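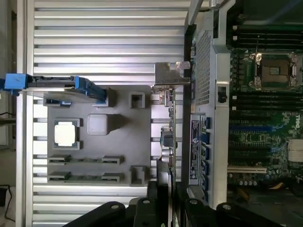 **Lab 4 notes — gripper and camera comparison**

Nornbridge bench, PC assembly task. Read before you come in, we lose too much time at the start otherwise.

Two finger sets this term. Juver = stiff, flat pads. Flelthorpe = softer pads, more forgiving on cards, worse on anything thin. Same arm for both, same speed (70 percent, don't touch it). Swap fingers, re-zero, run the homing script, *then* start the log. A log started before homing gets thrown out.
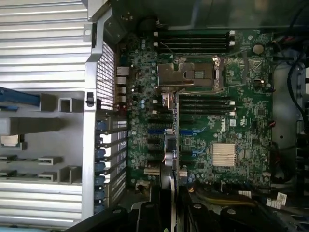

Wrist camera first. Check that your view is square to the board before you teach any points, a small tilt goes straight into the insert error. Use the memory banks as the reference: four slots each side of the socket, long and straight, white latches make good end points. The DELL lettering reads sideways in this pose, so rotate the template or the matcher wont find it. Keep exposure fixed at 4 ms for both finger sets.

Things to log per trial:

- finger set, pad force
- approach height
- contact yes/no, and at which step
- result: seated / jammed / dropped
- anything odd, in words
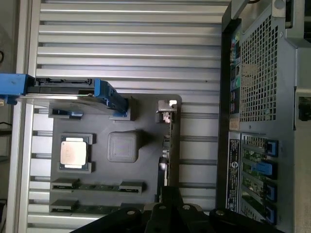

**Can we use the wrist camera alone for the insert?**

For the approach, fine. For the last bit use force, becuase the part you're holding hides the slot and the matcher starts guessing.

Force limits: start low, go up one step at a time. Guarded move down, stop on contact, small spiral search, push. Bhattacharjee controller does the spiral for you, the old one doesn't — you write it yourself, template is in the course folder. Search timeout 500 ms on both, otherwise the comparison means nothing. 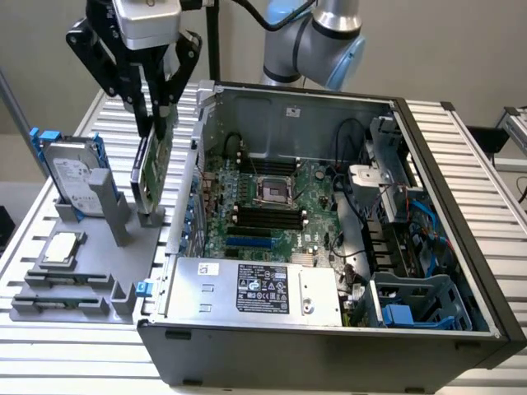 Fixed camera is for grip angle and clearance. Sync it to the log clock, check the offset at the start and again at the end. With a card held upright on edge over the gray holder you can judge lean from the side much better than from the wrist. Grab a still there every trial, same arm pose. Measure lean against the holder, not the table slats, they run diagonal in this view.

Scoring: seated with no retry = full. One retry = half. Dropped = zero, even if it lands in the slot (yes, still zero).

Report: one page, both finger sets, both controllers. Plot force vs depth. If you claim 99 percent, show the trial table.

Bring your own USB stick. Logs get wiped at 6 pm.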